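The truce at Pellthorpe was signed in August, and the officer who agreed to talk about it does not think much of it. He spent 133 days there as a cease-fire monitor. He asked that his name be left out, and he would speak only on the condition that I not say which army he retired from.

"They announced it as a peace," he said. "It was a change in what people were shooting with."

The official line is that heavy guns were pulled back behind the Skanireo ridge and stayed there. I asked if he had seen that happen. He had seen trucks moving, he said, at night, on a road his team had been told not to use. "I can tell you a column left. I can't tell you what was on it, and neither can the people who wrote the press release."

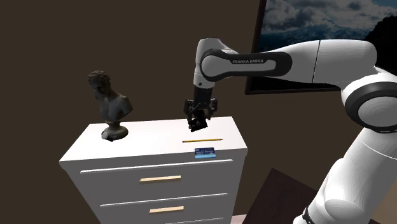

His team logged 323 violations. The published figure was far lower, and he puts that down to a rule that let either side contest an entry before it was printed. Anything contested went into an annex. The annex has not been released, and my two requests for it got the same form letter back.

I pushed him on this. Monitors have been known to pad their counts too, and his own contract ran out before the winter fighting at Keskin. "Sure," he said. "Check my numbers. I'd love it if somebody checked my numbers." He did not offer me his notebooks.
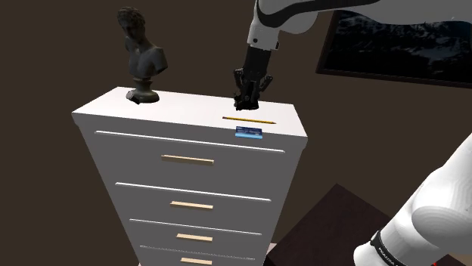

The annex matters for the families in Kandwood, who were told they could go home once the count dropped below a set level. On paper it did, and seven villages were declared safe. He called that a filing decision. "Think of a plain white dresser, four drawers, one handle on each," he said. "From the outside you can't tell which one they put the bad news in." It's a neat line, and I suspect he has used it before, but the ministry had no answer when I put the question to it in duller words.

Would he go back? He took a while over that one. The new mandate gives monitors better radios and the same rule about contested entries.

"They'd have to let me use the road," he said.

The ministry says the mandate will be reviewed — it gave no date — and that the Pellthorpe line is quiet. He says he has heard that before, from a man standing next to a fresh crater.

Posted 2018-01-11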